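Floor day, finally

Oct 21, 2024

OK quick one because I have to be out the door soon and my hands still smell like vinegar.

So the back room. The ceiling got scraped and patched, the walls got patched, and for two weeks I have been walking white crumbs into every other room of the house. Socks, bed, the butter once. I kept saying I'd do the floor when the painting was done but the painting is not done, and won't be till January at this rate, so. Floor first. Wrong order, I know.

Started with the things on the floor. Why are there so many things on the floor. Paint stirrers, a tape measure I replaced already, and ping-pong balls, which come from Khalil, who bought a box for the folding table we set up exactly one summer. They get under everything. Every time I move a piece of furniture another one comes rolling out like it's been waiting for me. 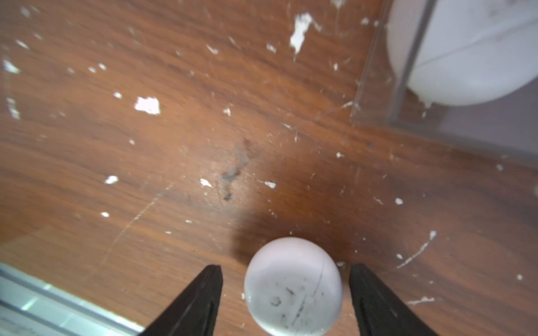

2 min read

The ball in that one is pretty beat up, smudges and scratches all over the bottom half. Still going in the jar. Khalil says a scuffed ball plays the same and I am not having that argument again, I play so badly it couldn't matter.

And look at the flakes! That's the bit that gets me. Little white chips and specks all over the brown, paint or plaster, who knows anymore. There's a thin curved scratch in the floor too, over on the right, and I would like it on record that I have never dragged anything across that room in my life.

What I did, for anyone with the same mess:

Picked up the big chips by hand first. Boring but if you step on them they go to powder and then you have powder.

Vacuum with the soft brush, not the hard head. Abla Fakhoury from downstairs lent me hers — a Zoubi, very old, sounds like a plane, 800 watts and pulls like a truck. Mine just pushes stuff around.

Then a damp cloth. DAMP. Wring it out till your wrists complain. I did two passes and the water was still gray so I did one more and stopped looking at the water.

For the stuck bits, a plastic scraper held nearly flat. An old store card works fine. Vinegar and warm water on a rag for the gray smudges, a few came up, a few didnt. Will try the Skamska paste on those, I have half a tub from the kitchen.

The scratch I'm leaving alone for now. A guy quoted me 135 to fill and color it and I laughed, then felt bad, then looked up wax sticks. If anybody has used one on a reddish brown floor tell me which shade, they all look like the same brown on my screen.

Still to do: under the radiator, behind the door, teh whole closet. Not tonight.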